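Saturday, July 12, 2025

Cold process soap, batch 30. Olive and coconut again, lye cut a hair because the last bars came out chalky. Came to trace way too fast (the Zukley fragrance, I bet!) and I had to spoon it into the mold like mashed potatoes. 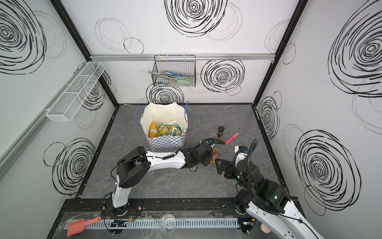
Jade Ouellet thinks I should soap cooler and skip the stick blender for the first few minutes. Worth a shot. Total weight 1377 g, so it should cut fine once it firms up. Next time lemon peel and 200 g less coconut - I want a softer lather before the December gift bars. 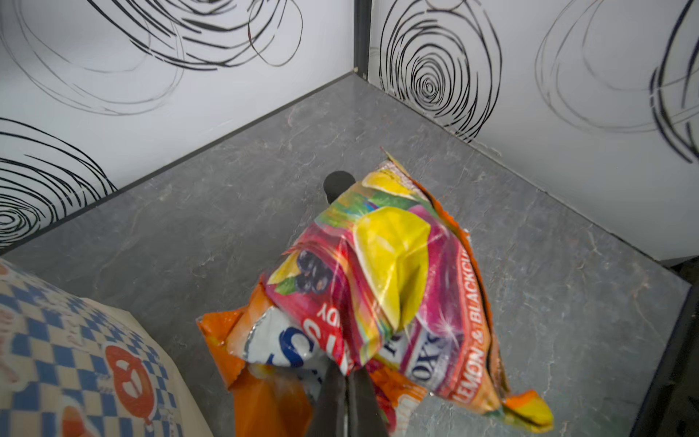

Lemon and blackcurrant on the bag.

Still need to order more lye.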